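Learning to write letters again

4th November

I was 18 when I stopped writing letters by hand. Before that I wrote many, mostly to my grandmother and to my friend Soledad Jaramillo, who moved away with her parents when we were in the same class. Then came the telephone in my pocket and I did not need stamps any more.

In September I received an envelope from Soledad. It had my name on it in her handwriting, which I knew at once, the letter J still with its long tail. Inside were four pages. She told me about her garden, her bad knee, and a neighbour who plays the trumpet very early. Nothing important. I read it standing in the corridor with my coat on, and afterwards I read it again at the kitchen table.

I wanted to answer the same evening, but I had no paper except the kind for the printer. Also my hand was hurting after half a page! The muscles forget. My letters went up and down like a road in the hills and I made mistakes in my own language, which made me a little ashamed. In English I am used to it.

So I bought a pad with lines, the brand is Kokell, and a simple fountain pen. The woman in the shop wanted me to take the more expensive Truvodell, but I have lost so many pens in my life that I said no. The paper is cream and a bit rough. With the blue ink it is fine, with the black one it goes through to the other side.

My first real answer took me 11 days. I wrote a part of it on the train, a part in bed, and the end of it in the waiting room at the dentist. In each place my handwriting is different and Soledad noticed this. She asked who was the second person writing to her.

What I like is that I cannot delete. When I write a message on the telephone I change it so many times that in the end it says almost nothing. On paper, if I begin a sentence I have to find a way out of it. Sometimes I cross out a word and then she can see what I wanted to say first.

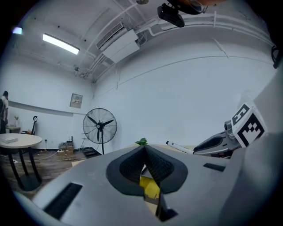

My colleague Sarahí Becerra thinks it is slow and a waste of stamps. She may be right about the stamps. But last week she asked me, very quietly, where I bought the pad, and I believe her aunt in Zavala is going to get a surprise.

I have now a shoe box for the letters which arrive. There are three from Soledad and one from my old teacher, who is 59 and still corrects my commas. I wrote to him in pencil and he did not like that.

Next I must answer the question about the trumpet neighbour, because she wants to know if I would complain or not. I think I would bring him a cake first and then complain.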